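Lumow recycling open day, Gronaseo site

October 4, 2018. Quick write-up before I forget it all. Got there late, missed the coffee, joined the second group in the battery sorting room. 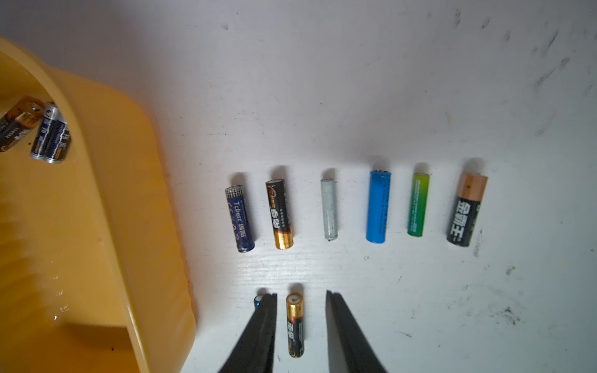

Sorting is the bit I'd come for. Dead batteries from shops and schools, 300 kilos on a slow day they told us, and first job is splitting by type. AAs, the smaller AAAs, then lithium-ion kept well apart - fire risk, they were very firm on that. Yellow bin next to the white table. Black wrappers, green, blue, one plain pale cell with no label at all. How do you sort that? Guide said it goes to the tester. Fair enough.

Tabletops get filthy btw, scuffs and smudges all over.

Next room was the Pondura shredder. Loud. Ear defenders on, couldnt hear a word of the talk. Then the storage yard, 127 drums with lids on, and a very cold wind.

Shop bags handed out at the end, tape for the terminals included. Mine's already half full from the kitchen drawer.

Parking is bad, use the Cardoso side gate. Next open day in January - book early, they cap it at 200 and teh list fills up.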